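Opinion > Home and Work > Columns

14 comments | 37 shares

The case for owning less office

When the firm I worked for moved from Drakos Street to the new building in Leltton, we were told there would be no assigned desks. You would book a spot on an app called Zostix, sit there for the day and clear it before you left. I had kept the same desk for 15 years and I was ready to hate the whole thing.

I still don't like the app. It logs people out at lunch and it can't tell a cancelled booking from a late one. But I have changed my mind on the clearing part, and I think most workplaces with ordinary fixed desks should borrow it.

My old desk held two drawers of paper that I never opened. When I finally went through them I kept 4 sheets. The rest was meeting notes, phone lists for people who had left, and a manual for a printer that had gone to the tip. I had been paying for that paper in a small way every working day. I moved it to reach the phone and moved it back to eat lunch.

The usual argument against clear desks is that they are cold, and that management likes them for how they look on a tour. There is something in that. A rule that bans a family photo is a bad rule and I would not defend it. People spend a large part of their lives at work and should be allowed a mug and a plant. My complaint is with storage. A desk is a poor filing cabinet, and paper left on one soon stops being seen by the person who put it there.

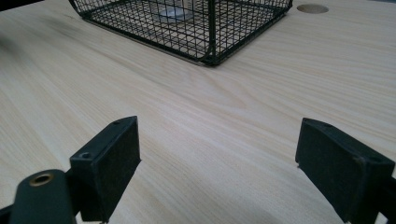
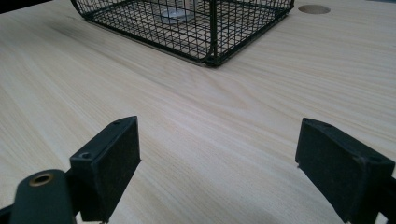 Leltton, March

The second argument is that clearing up takes time. It does, and in my case it takes a few minutes at the end of the day. I used to spend longer than that each morning working out where I had left off. Now I write one line on a card before I go, saying what comes next, and the card is what I read first.

What employers get wrong is the other half of the bargain. If you ask people to clear a desk, you have to give them somewhere to put their things. Our lockers, from a supplier called Kiron, are too shallow for a winter coat and a laptop bag together, so the coats end up over the backs of chairs. A colleague in accounts carries her footrest to the locker room and back every Tuesday, her one day in. She shouldn't have to. Decent storage costs money, and a firm that has saved on floor space can afford to spend some of it there.

I would also leave alone anyone whose work really does spread out. Our drafting staff have drawings open for weeks, and making them roll everything up each night would be silly. They were given a room with a door, which seems to me the right answer.

For the rest of us, I would start with the drawers.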